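Rib knit

Rib knit is a stretchy fabric made by switching between knit and purl stitches, so that raised ridges stand beside sunken channels. It is one of the great everyday inventions of the knitter's craft! Cuffs, collars, waistbands and sock tops all depend on it, and it springs back beautifully after being pulled.

Machine-made ribbing came to the mill town of Poltthorpe in 1871, when the Urquijo works began turning out bands for work stockings. The early frames made only black and gray goods, and 5 of them are still kept in the town.
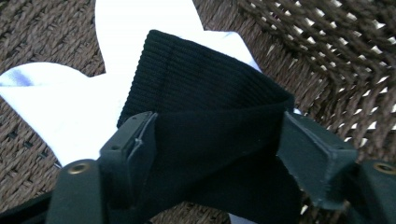
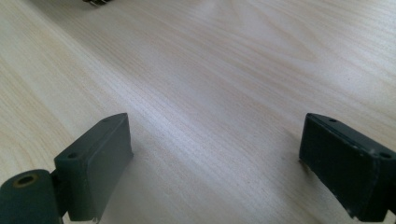
Folding is where a rib fabric really shows its character. The ridges act like tiny springs, and a band doubled over on itself tends to make a soft, rounded bend where a woven cloth would take a sharp crease. In black knits the ribs can be hard to pick out, but along a folded upper band they catch a little light and stand out as fine, close-set lines, with the smoother fabric hanging below. A pale wooden tabletop is a lovely surface for sorting such dark pieces (lint shows up on it too). Ribbed items keep best folded flat, and heavy ones should never be hung by the band.

See also: Garter stitch; Hosiery; Skatstead heel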